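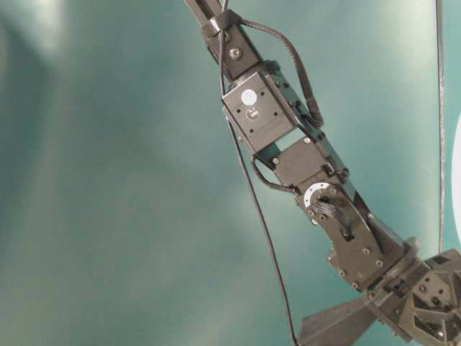

Arm 2 dropped off the bus three times during the rehearsal for the Humance open day, each time with the wrist turned towards the visitor side. The controller logs a timeout on the wrist servo, then on the gripper, and the arm holds position until the power is cycled. My first suspect was the cabling between the upper bracket and the wrist. The braided cable leaves the clip at the bracket, runs out to the right in a loop and comes back in near the second servo, and the thin black wire on the other side hangs almost straight down past both servo blocks with nothing holding it to them. Either could be pulled when the wrist turns. I have not changed anything yet. Please advise before the doors open to the public.

Home Tickets My Queue Knowledge Base Log Out

Subject: Demo arm 2 loses wrist and gripper during open day routine
Opened: 12/24/18
Opened by: Vandana Agarwal
Assigned to: Orest Sydorenko
Priority: High
Site: Humance, ground floor demonstration room
Software: Follov, current release

Steps to reproduce

1. Home the arm.
2. Load the Carré routine (the square path the visitors are shown first).
3. Run at 100 per cent speed.
4. Wait for the third corner. The wrist turns to its limit there and the gripper opens.

Expected: the arm completes the square and returns to home.
Observed: wrist timeout, gripper timeout, hold. The fault does not occur on every pass. Arm 1 runs the same file without error.

Entry 1, Orest Sydorenko

Do not tie the hanging wire to the servo blocks until we know which conductor is at fault. If it is fixed too short it will pull at the connector and you will have a second problem. Please run the routine at 20 per cent speed and report whether the fault is still at the third corner. Also send the bus log with timestamps switched on. The one attached has none, so I can't tell which timeout came first.

Entry 2, Vandana Agarwal

Ran at 20 per cent. No fault in 17 passes. Returned to full speed and had a fault on the second pass, third corner as before. Log attached with timestamps. The wrist goes first, and the gripper follows on the next poll.

Entry 3, Orest Sydorenko

Thank you. The gripper hangs off the wrist on the same line, so its timeout tells us nothing separate. Two candidates remain: a poor contact that opens when the wrist moves quickly, or a supply drop when the wrist and gripper move together. To separate them, edit the routine so that the gripper stays shut at the third corner. Leave the speed at full. If the fault goes away, look at the supply. If it stays, look at the ribbon cable where it comes out of the centre of the wrist ring and goes into the bracket plate.

Entry 4, Ettore Costa

Vandana is with the school group, so I made the edit. Gripper shut, full speed, fault on the fourth pass. It stays.

I then powered down and turned the wrist by hand through its range with a meter across the bus line. The reading jumps near the limit. Pressing lightly on the ribbon cable where it bends to the plate makes it jump at other angles too. Moving the braided cable has no effect. Moving the thin wire has no effect.

Entry 5, Orest Sydorenko

That is clear enough. Replace the ribbon cable. Spares are in the Gimine case, in the lid pocket, in a bag marked WRIST. Procedure:

a. Power off at the wall and wait for the supply light to go out.
b. Support the gripper before loosening the bracket plate.
c. Take out the plate screws and keep them in order. They are different lengths.
d. Unplug the old ribbon at both ends. Pull on the connector body.
e. Fit the new ribbon with the wrist at its middle position, not at the limit. Leave the same slack as on arm 1.
f. Refit the plate and turn the wrist by hand through the full range with the meter connected.
g. Recalibrate the wrist zero in Follov before running any routine.

Entry 6, Sunita Bansal

Note for the demonstration schedule. The first two sessions will use arm 1 only. Session three has the sorting exchange between both arms and can't be run on one. I need a yes or no before the lunch break. If no, Corrado Mazza will give the controller talk in its place.

Entry 7, Ettore Costa

Ribbon replaced. The bag held one cable, so there is now no spare on site. Meter steady through the full range by hand. At step g the calibration was refused with "zero outside window". I suspect the plate went back on one hole round.

Entry 8, Ettore Costa

Confirmed, plate was one hole round. Refitted. Calibration accepted. Carré routine run at full speed with the original gripper action, 20 passes, no timeouts in the log.

Entry 9, Sunita Bansal

Taking that as a yes. Session three goes ahead with both arms.

Entry 10, Vandana Agarwal

Session three ran to the end. One stop during the exchange, caused by a visitor leaning on the pause button. No bus errors on either arm. Old ribbon is bagged and labelled, in the Gimine case.

Entry 11, Orest Sydorenko

Please send the old ribbon back with the case. Two spare cables added to the next parts order. I have limited the wrist travel in the Carré file to just short of the stop, and both arms should load the new copy before the next visit. Ticket stays open until the cables arrive.

Status: Waiting for parts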